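Seat belts, pig pens and 3,000 gallons of water: a morning with the Clomitz fire chief

May 2019

The coffee at the Clomitz fire station is stronger than anything sold on Main Street, and the chief pours it without asking how you take it. I had come to talk about the new tanker. I had half an hour blocked out and ended up staying until lunch, and if a call for a grass fire out past the grain elevator hadn't cleared the building I might be there still.

The chief has run the department for nine years and was on it for fourteen before that. She asked me to leave her name out ("everybody knows who I am, and the ones who don't, don't need to") and to put in more about the trucks. So let's start with the trucks.

The tanker went into service in the winter and carries 3,000 gallons. The one it replaced carried half that and had a pump the crew could only start with the cab door open. "I loved that old truck and I was never so glad to see anything go," the chief said. "You'd be out at a barn fire, no hydrant for six miles, and you would be dry before the second engine got its hoses off. Now I've got time to think. That's what the water buys you, it buys you time to think."

There are hydrants in the village itself and along the first stretch of Laxdal Road, and that's it. The rest of the district is farms, woods and a couple of gravel pits. When something burns out there, the department sets up a folding tank in the road, dumps the tanker into it, and sends the driver back to fill up at the pond behind the school or the standpipe at the edge of town. A good driver can have the truck emptied and rolling again before the homeowner has finished telling the chief where the propane is.

"It's like a dance," she said. "It's a really loud dance with diesel in it. When it goes right I could just stand there and watch."

She took me around the truck twice, once for the valves and once again for the valves on the other side. I now know what a dump chute is and I have operated one, into a floor drain, and I will be telling people about it all summer.

The department went out 452 times last year. Most people guess fires when you ask what those calls were, and most people are wrong. Medical calls come first by a long way, then crashes, then alarms set off by toast and shower steam. Actual buildings on fire are a small part of it, though the chief doesn't like to say so in front of anyone who votes on hose.

Crashes are the thing she most wanted to talk about once we had sat down. The long curve on Route 599, just before the bridge, has been a worry for as long as she has worn the coat. It looks gentle coming down the hill and then it tightens, and the pavement leans a little the wrong way. Loaded trucks are the ones that get in trouble there.

"A car will slide and end up in the ditch, and the driver's embarrassed, and we get a tow," she said. "A truck has all that weight up high. The front of it has made the turn and the back of it hasn't been told yet."

I asked which one she remembered best and she didn't have to think. It was a livestock trailer, on a July evening, on its side across both lanes with hogs inside and a fair number outside. The driver climbed out with a sore shoulder. The hogs went into the corn. The department closed the road for five hours, and people came from three farms with gates and panels and built a chute right there on the center line.

"We had a firefighter, I won't say which, who grew up in town and had never touched a pig. By midnight he was running that chute. He was in charge! I've never been prouder of anybody."

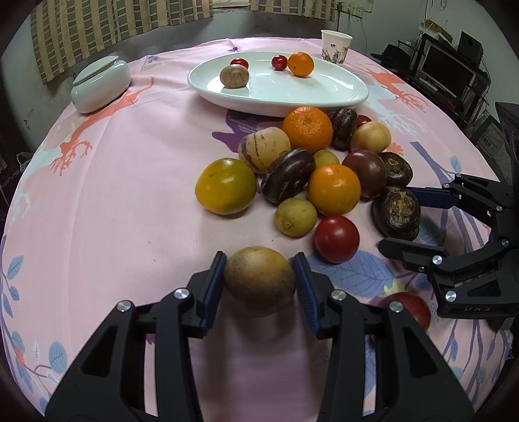
The county has put up a bigger warning sign on the hill since then, with a lower advisory speed for trucks, and the chief gives it credit. What she would really like is to have the curve rebuilt. She has a folder on it thick enough to stop a door. Okosmont County has the job on its long list, behind two culverts and a bridge deck, and she is fair about that too. "Those culverts are bad. I've driven an engine over those culverts. I held my breath."

In the meantime there is Later, which may be my favorite thing happening in the village right now. It's a safe-driving program for high school students, put together by the department and the village police, and the whole message is in the name. The text can be answered later. The song can be changed later. Students who sign on get a plain gray sticker with the one word on it, to put on the dash or the back of the phone, and they spend a Saturday in the school parking lot finding out what it's like to steer between cones while a friend in the passenger seat reads them messages.

They hit a lot of cones. The chief laughed until she had to put her cup down, describing it. "These are good kids and good drivers, and they come in so sure. Then you hand them one thing to look at for two seconds and they flatten the whole row. You don't have to give a speech after that. They get out and look at the cones and they're quiet."

The afternoon half of the day is spent with a wrecked car, donated by the salvage yard, and the rescue tools. The students watch the crew take the roof off. Then they get to ask anything they want, and what they ask about, the chief said, is seat belts. They want to know if belts get people trapped. She tells them what she has seen, which is people who walked over to the ambulance because they had one on, and she tells them the crew can cut through a belt in less time than it takes to say so.

I wondered if any of it sticks. She said she honestly doesn't have a number for me and would be suspicious of one. But a boy who bags groceries told her his mother had been made to pull over on the way to church to finish a phone call. "He wouldn't ride with her otherwise. He said, Mom, later. I about cried in the checkout line."

We got onto the subject of staffing, as everybody in a small department does. Clomitz had 3,591 people at the last census. A few of the department's members are paid, part time, to cover weekday hours when everyone else is at work in the city. The rest respond from home, or from wherever the pager catches them. It has caught them at weddings, in the dentist's chair, and, in the chief's case, on stage in the school gym handing out a spelling prize.

They need more people, and she is not shy about that. You don't have to be young. You don't have to want to go into a burning house either, since there are jobs for people who will drive the tanker, run the pump, direct traffic or keep the reports straight. One of the best pump operators she has joined at fifty-eight after retiring from a dairy. The training is paid for by the department and takes up two evenings a week through the fall, and there's a longer stretch for those who want the inside work.

"Come on a drill night," she said. "Tuesdays, seven o'clock. Wear shoes you don't care about. If you hate it, you've had a free sandwich and you've seen the trucks."

I asked whether she had thought about how long she would keep at it. She looked out through the bay doors for a bit. She said her knees had thought about it. She would like to see the curve fixed, and she would like to see the next engine ordered, as the front one is older than some of the people riding on it. She has her eye on a crew cab with the pump controls up top, out of traffic, and she had the brochure open on the desk before I had finished the question. We looked at pumps. We looked at compartments. There is a drawer that slides out on both sides of the truck, and I'm sorry, but it's a wonderful drawer.

Then the tones went off and she was up and across the floor in her boots while I was still hunting for my pen. The tanker was second out the door. From the sidewalk I could see it all the way to the elevator, lights going, leaning into the turn nice and slow.

The station on Laxdal Road is open to visitors most weekday mornings. Anyone interested in joining, or in signing a student up for the next Later Saturday, can stop in or leave a note in the box by the side door.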